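Last updated: March 6, 2020

Subject: Re: [gripper-maint] Fingers on the Skarkley cell drift to one side

Hello Asuka, hello all,

On the list Asuka Hirose wrote:

> Since January our gripper does not hold thin parts in the middle. When it closes on
> a phone, the left finger touches first and the phone is pushed a little before the
> right one arrives. I changed the finger tips, but it is the same. The counter shows
> 2,603 cycles after the last service. Is it the rail, or did I mount something wrong?
> Our unit is the Hetora with the black tapered fingers.

Thank you for giving the cycle count, it helps. I had the same trouble on our cell in Kamata, and my first thought was also the tips. In our case the tips were good. The reason was the bracket under the left finger, which did not sit flat.

I suggest this order:

Open the gripper fully and switch off the arm. Take off the left bracket first and leave the right one as it is, so you keep one side for reference. Clean the rail with a dry cloth. Please do not put oil before you have looked at the seat, because old grease with dust in it can look like wear. On ours there was a hard crumb of it under the bracket, and this was enough to tilt the finger.

Put back all screws by hand, then close the gripper slowly on a straight part, and only then tighten. Go in 3 passes, changing from one screw to another. If you tighten before closing, the old error comes back.

For the test I use a phone held on its edge. It is narrow and the sides are straight, so a tilt is easy to notice from the wrist camera. 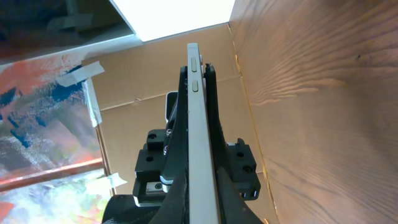
Akihiko Takeda
Cell maintenance, Gremau

Look at the tip of each finger against the phone, and after that at the metal in the slot of the left bracket. Repeat the closing 19 times without moving the arm, and compare the first picture with the last. If the phone stands in another place, the bracket is still not seated.

If it is still wrong after this, please send me the closing current for both directions. I have 2 spare rails here and can post one on Monday.

Best regards,
Akihiko

This site uses cookies to keep you signed in to the list archive. Accept | Settings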